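Skellham Lane and Deck Walk: Frequently Asked Questions

Where does the walking route start?
At the Skellham end of the lane, beside the long grey wall. Allow six minutes on foot to reach the deck at an easy pace. There is no separate footpath on the wall side.

Can I park in the lane?
Yes, in the marked strip only. Wheels must be fully inside the yellow edge line. The travel lane is narrow, and delivery vehicles need its full width. The limit is three hours, and permits from the Trustwood lot are not valid here.
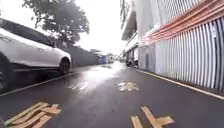
Adaeze Odukoya writes that the strip is usually full by mid-morning in October, and that she now leaves her car at Drotura and walks the extra 476 metres. Her suggestion has been added to the access map.

Is the lane lit at night?
Partly. Lighting is fixed to the building side. Carry a torch after 6 pm in the cooler months.

How long is the deck?
481 metres, measured between the end posts. It is straight throughout and has no steps.

Is the deck slippery after rain?
It can be. The paving is smooth and holds a film of water, so wear shoes with a grippy sole and walk bicycles across. Standing water should be reported to the Dzene desk — give the distance from the nearest end if you can.

What is the pattern in the railings?
A geometric fret: hooked, key-like openings pierced through each panel, with a square post between one panel and the next. The same pattern is used on both sides. The rails are white and show dirt quickly, so please don't rest bags, food or wet umbrellas on them.
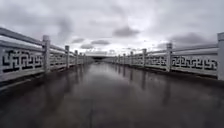
Dogs and prams

Are dogs allowed?
Yes, on a lead no longer than two metres.

Will a double pram fit?
Yes. Keep left when passing, and keep wheels off the low kerb at the foot of the railing.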